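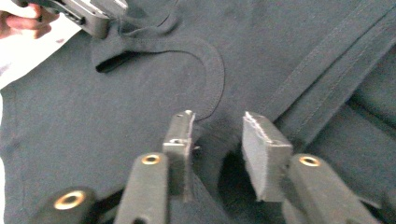
seamline_k
Thread starter, Drustance manipulation group

Posting the contact-labeling results for the Ramach shirt set before we freeze it in July. The set is 838 two-handed demonstrations on dark knit shirts, white work surface, one camera per handheld gripper plus the head view. The splitter cuts each demonstration into four phases: approach, pinch, carry, release. That gives 3351 clips. One demonstration has no release phase and I left it in.

The question was whether pinch onset can be labeled from the wrist view alone. The current labels take jaw width from the encoder and mark onset when width stops decreasing. On thick goods this is fine. On a single layer of jersey the jaws close almost to the hard stop with or without cloth between them, and the encoder trace is the same both ways.

The alternative is a small classifier on the wrist stream. Input is an 800 ms window ending at minimum jaw width. Output is cloth held, cloth missed, or unclear. We hand-checked every pinch clip, and 272 of them had an encoder label that disagreed with the reviewer. The classifier agreed with the reviewer on most of those. Per-clip table is in the usual directory.

Failures are concentrated where one finger is over fabric and the other is over bare surface at the start of the window.
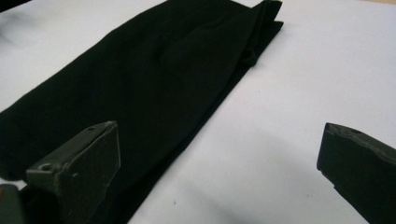 Wrist view, jaws open, left finger over the fabric and right finger over the white surface.

From a start like that the pinch may take the edge, slide under it, or close beside it. The last part of the window is what separates the three, and by then the fingers cover a lot of the relevant pixels.

Comments on the label scheme please. Comments on the splitter can go in the other thread.

----

ortho_drift
Member

Are the 272 spread over operators or do they come from a couple of people? If one operator approaches edges from a low angle, the classifier could be learning the operator.

----

seamline_k
Thread starter, Drustance manipulation group

Spread over all operators. Not evenly. The held-out split is by operator, so leakage of that kind should show up as a drop on the held-out side, and the drop is small.

----

mu_static
Member, Orkembridge

I don't agree with the premise. You are training on hand labels to fix encoder labels, then reporting agreement with hand labels. The reviewer sees the same wrist pixels the classifier does. If the cloth is dark and the fingers are dark, both of them are guessing in the same places and will agree for the wrong reason.

We had this on Pollock. Black fabric, dark green fingers, automatic exposure set by a large white area. The shadow side of the finger and the fabric end up within a few gray levels of each other. Our reviewers were confident and wrong until we gave them the carry phase to look at.
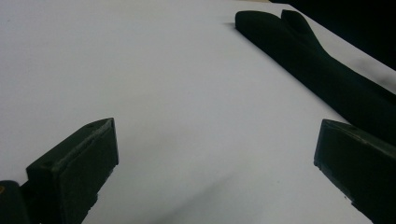 What we ended up doing was labeling backward. If fabric moves with the fingers for the first part of the carry, the pinch was good, and the label propagates to the pinch clip. The classifier still only sees the pinch window. It costs you nothing in capture time.

Also fix the exposure. A locked exposure two stops up loses detail in the white and you don't need detail in the white.

----

seamline_k
Thread starter, Drustance manipulation group

Reviewers had the pinch clip only, so the objection stands for this round. Backward labeling is easy to add. I would keep "unclear" as a class, though. A shirt dragged along by the other hand also moves during carry, and from one wrist camera that looks like a hold.

Exposure can't be changed for the existing demonstrations.

----

ortho_drift
Member

Then use the head view for the two-hand case. It has both grippers and most of the garment in it.

----

mu_static
Member, Orkembridge

Head view is weak at the contact itself. Both hands and both housings sit on top of the part you care about whenever someone works near the shoulders.
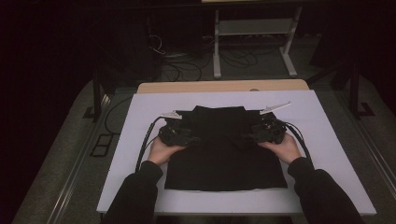

It does give you which hand is moving and the overall outline of the garment, so I'd use it for attribution and leave contact to the wrist. If the outline shifts and only the right hand has moved, you can assign it to the right gripper. When both move together you get nothing from it.

----

ortho_drift
Member

Both moving together is the normal case for a fold.

----

mu_static
Member, Orkembridge

For the carry, yes. Onsets are usually staggered by enough to separate them. Check your own timestamps.

----

seamline_k
Thread starter, Drustance manipulation group

Checked a subset. Staggered in most, simultaneous mainly on sleeve folds. Plan for the next pass: reviewers get pinch plus carry, head view for attribution where onsets are separate, "unclear" where they are not. Encoder label stays in the file as its own column so the old runs can be reproduced.

Pad wear is not logged per demonstration. If anyone has swap dates for the finger pads, send them to me, I want to see if misses go up before a swap.

----

ortho_drift
Member

I have dates for the left unit only. Will upload tonight.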